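How to Re-Cover a Table With Felt

A felt top is a cheap way to get more use out of a scratched folding table or an old desk. It keeps small things from sliding, it cuts down noise, and it hides stains you no longer want to sand out. The job takes one afternoon, plus a night for the glue to set.

What you need

Felt, at least six inches longer and wider than the tabletop
Spray adhesive or a thin-bodied contact glue
A sharp utility knife and spare blades
A long metal ruler
A lint roller
A rolling pin or a wallpaper roller
Masking tape

Choosing the felt

Wool blend felt costs more than craft felt but lies flatter and does not pill as fast. I bought mine from Vosgate, color number 829, off the end of a bolt. If you order from a bigger supplier such as Grinadis, ask for it rolled. Folded felt arrives with creases that take a lot of steaming to remove.

Dark colors hide drink spills and show lint. Light colors do the reverse. Mid blues and greens are easy on the eyes if you plan to sort or sew on the table.

Preparing the top

Wash the tabletop with dish soap and warm water and let it dry fully. Scrape off old tape residue. Fill any dents deeper than a coin with wood filler and sand them level, as they will show through. Mask the edges and legs.

If the top is glossy laminate, scuff it lightly with fine sandpaper, then wipe off the dust with a damp rag.

Gluing

Lay the felt face down on a clean sheet and press out wrinkles with a steam iron on the wool setting. Then put it face up on the table and center it. Fold back one half. Spray the bare half of the table, wait until the glue feels tacky, and roll the felt down slowly from the middle toward the end. Smooth it with the rolling pin as you go - do not pull, because stretched felt creeps back and leaves a gap along the edge.

Fold back the other half and repeat. Leave it overnight before trimming.

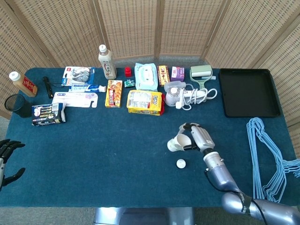 For the edges you have two choices. The simple one is to trim the felt flush with the knife, using the ruler as a guide and changing the blade after each long side. The neater one is to wrap the extra under the lip and staple it every two inches. Corners need a small wedge cut out so the fabric does not bunch.

Keeping it clean

Run the lint roller over it once a week. Blot spills with a dry towel right away and do not rub. For sticky drinks, dab with cold water, then blot again. Hot water can shrink wool felt and lift it from the glue.

If a corner does come loose, work a little white glue under it with a toothpick, cover it with wax paper, and set a heavy book on top until morning.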